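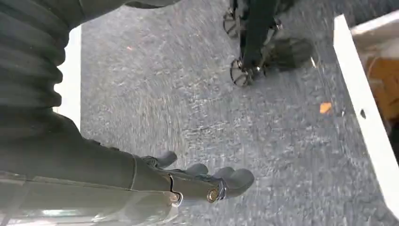 Hovness open day, April

I run a guest house with 11 bedrooms, and we still hand out brass keys on wooden fobs. Two went missing over the winter, so I went to the Hovness open day to look at what other small places are using.

The train was late and I missed the opening talk. Coffee was in the corridor, and there was a good table of leaflets on fire doors, linen hire and breakfast suppliers. I picked up the Potgieter one on door closers, as ours slam. 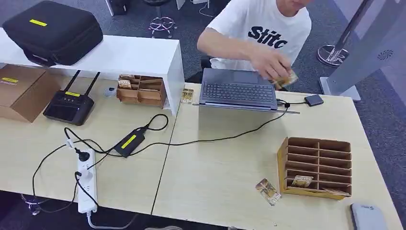
The session on key cards was the main thing for me. Rusen sells blank cards in boxes of 500, far more than we would get through, though printing your own design costs extra whatever the quantity. I asked what happens in a power cut. Their locks run on batteries, and the front desk needs some kind of backup if it is to go on making cards.

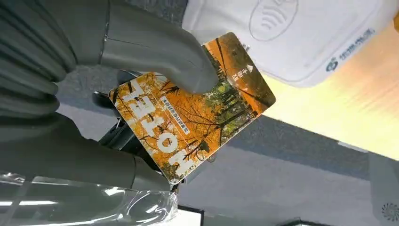

Older doors came up a lot. Ours are 40 millimetres thick and the standard Rusen lock will fit, but the holes left by the old mortice locks need a cover plate. Hinetti does these in brass and in white. I preferred the brass. The listed building question was left unanswered, and I shall have to ring the council.
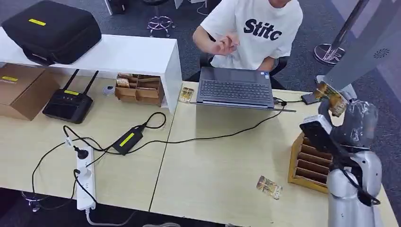 Lunch was soup and rolls. In the afternoon I sat in on a talk about late arrivals, most of it aimed at larger hotels, and left at half past three to get my train. I have asked Hinetti for a price on 11 plates and will decide about the locks after the summer.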